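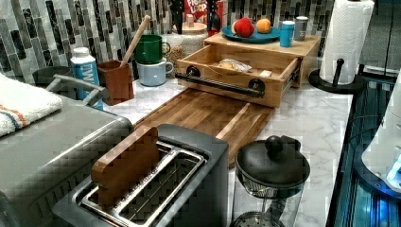
"The toaster is my favorite test, no question," says the engineer who runs the gripper trials at Standthorpe. She has spent the spring comparing two hands on the same arm, the Lacson and the Girura, and she can talk about bread slots for a very long time (we let her!).

The task sounds easy: take a wooden slice of bread and put it in the slot, then take it out again. "The slice is flat and stiff, so you feel every bit of error. If the wrist is tilted a little, it jams on the guide wires."

Each gripper gets 60 tries. The Lacson, with its soft pads, made 40 clean drops. The Girura has thin, hard fingertips and did better going in, but it let the slice twist on the way out. "I love that! It means neither one wins, and we get to find out why."

She keeps the counter crowded on purpose – mugs, fruit, paper towels, a French press. "On a bare table they both looked great. Put a kitchen around them and you learn something."

In July she swaps the wrist camera and starts over with the same slice.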